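How to write and share your testimony in five minutes

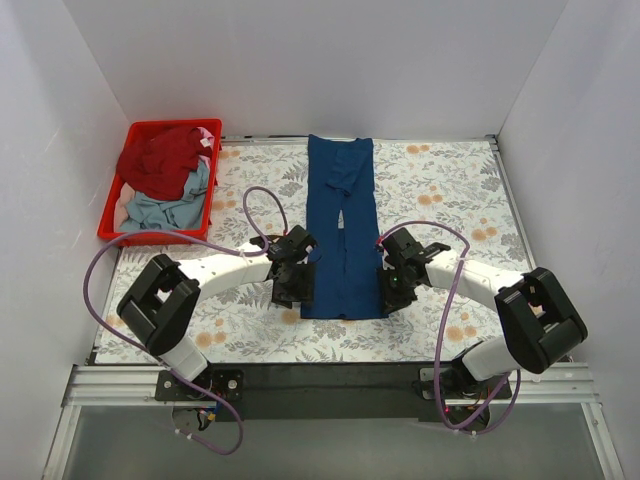

How long should a testimony be? Five minutes when you're speaking, or a page and a half if it's going in the church magazine. Mine was twenty-five the first time and I still go pink thinking about it.

I've given mine at Givdale Chapel, at a women's breakfast and once over a very crackly phone line to a prayer group, so I've had plenty of chances to get it wrong. This is the way I do it now.

1. Pray first, then write badly

Get a pen and put down everything you can remember, in any order. Don't worry about spelling or whether it sounds holy. My first go came to 3,586 words (I know!) and half of it was about my old job at Babalola's bakery.

2. Find the middle

Read it back and look for the bit where something changed. It might be an evening, a conversation or a whole slow winter. Mine was a hospital car park at six in the morning, when I finally said to God that I couldn't carry on by myself. Draw a box round that part. Everything else is there to get people to it or to tell them what came next.

If you grew up in church and never had a big moment, please don't go hunting for one. Tell us about a time you leaned on what you'd always been taught. I love hearing those.

3. Cut it into before, middle and after

Give the before part a minute and a half at most. We all tend to linger there — the bad years make a good story — and then we gallop through the faith part in two sentences. My second draft was 1,448 words and I was still only just getting to the car park.

4. Take other people's secrets out

Go through and look at every person you've mentioned. Would they be happy sitting in the second row? I had a paragraph about my brother that was perfectly true and wasn't mine to tell. Out it came. If you really need somebody in, ring them and ask.

5. Swap the churchy words

My friend Minttu Peltonen read my draft and put a wiggly line under "convicted", "washed" and "season". She'd only been coming since March and had wondered if I'd been to prison. Say "I knew I'd been wrong" or "that year" and everyone can keep up.

6. Choose one verse

One is plenty. Read it slowly and give the reference twice, so people with a Bible on their lap have time to find it.

7. Read it out loud with a timer

Do this standing up, in the kitchen if need be. Mark the places where you run out of breath and chop those sentences in two. If you cry at the same spot every time, put a full stop there and have some water handy.

8. On the day

Print it large. I use size 20 and number the pages, having once dropped the lot. Look up at the end of each paragraph, even if it's only at the clock. Finish with what God is doing in your life now, including anything that's still hard, and then sit down. You don't need to preach, the minister has that covered.

Valentyna Harasym has asked me about writing one for a baptism. Same steps, but keep it under 200 words, as you'll probably be reading it next to the water with everyone waiting.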